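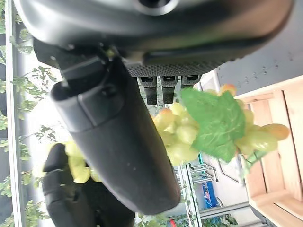

# Arranging a Tiered Produce Display

Student project report, Retail Presentation and Store Layout
Submitted by Mackenzie Penner
Project supervisor: Agustina Alarcón

## 1. Purpose

The purpose of this project was to plan, build and assess a small produce display of the kind found near the entrance of a neighborhood grocery store. The work was carried out in the teaching room at Tultwood in September. The display was required to hold several kinds of fruit in separate crates, to be readable from the main aisle, and to be easy to restock without disturbing the decoration.

The assignment followed from a visit to the Jaramillo market hall earlier in the term. During that visit, it was noted that grapes were often placed flat in deep boxes, where only the top layer could be seen. The project therefore gave particular attention to grapes and to the angle at which a crate is presented.

## 2. Materials

A black metal stand was used for the main display. It accepts wooden crates at different heights, tilted toward the customer. The crates are made of light pine slats with gaps between them. They were chosen from the supplies already held by the department, and no new crates were ordered.

Artificial produce was used throughout. Fresh fruit would have had to be replaced during the project, and bruising would have made it difficult to compare one arrangement with the next. The stock included green grapes, dark grapes, apples and other red and yellow pieces. The green grapes have large serrated leaves and short plastic stems. Garlands of artificial yellow flowers with green leaves were used to soften the outline of the stand.

The total allowance for the project was $215. Most of this was spent on the garlands and on additional leaves.

## 3. Method

### 3.1 Layout

A plan was drawn on paper before any crate was filled. The plan placed each kind of fruit in its own crate, with strong contrasts of color between neighboring crates. Green grapes were assigned to a crate in the middle of the stand and dark grapes to the one below it. Red produce was placed higher up. A separate gray surface beside the stand served as the preparation area, where crates could be kept while the main display was being adjusted.

### 3.2 Placing the grapes

Bunches of grapes proved to be the most demanding items to place. An apple can be set down in almost any position, but a bunch has a front and a back. When the stem faces outward, it draws attention away from the fruit. When the leaf lies on top, it may cover most of the grapes behind it.

The following practice was adopted after the first trials:

- Lower the bunch into the crate with the fuller side toward the aisle.
- Turn the stem inward or toward a corner.
- Arrange the leaves last, along the lower edge of the crate where possible.
- Check the crate from a standing position and again from a lower one, such as that of a child or a seated customer.

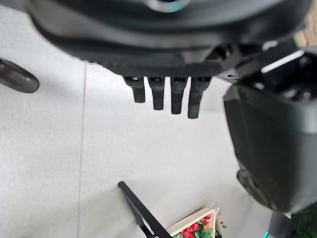

*Figure 1. At the display, September.*

### 3.3 Decoration

The garlands were wound along the legs and frame of the stand. An early plan had also called for flowers across the front of each crate. This was dropped at the supervisor's request, as it made the fruit harder to reach. Ms. Alarcón also asked that the crates themselves be left unpainted, and the group agreed.

## 4. Results

The tilted crates met the main aim of the project. Green grapes in particular gained from the change in angle, and the bunches could be read as a single block of color against the black metal. The dark grapes were less successful. In the lower crate they sat in shade for part of the afternoon, and a single leaf beside them did little to help.

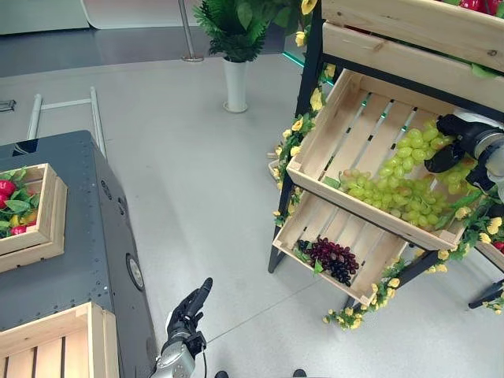
Their position near the floor also means that a customer must look down past the green grapes to find them. Two remedies were discussed. The first is to exchange the two kinds of grapes, so that the darker fruit receives more light. The second is to leave the order as it is and add yellow pieces to the lower crate - the same yellow that appears in the flowers - so that the eye is led downward.

The garlands were well received by other students in the course, although they tend to slip down the legs and gather near the floor. Small ties should be fitted if the stand is to remain in use for a full term.

## 5. Recommendations

It is recommended that the next group begin with the lowest crate and work upward, and that the preparation surface be set to the left of the stand as in this project. A shallow insert should be tried in the crate for dark grapes to raise the fruit toward the rim. The report and the paper plan have been filed with Ms. Alarcón for use by the spring group.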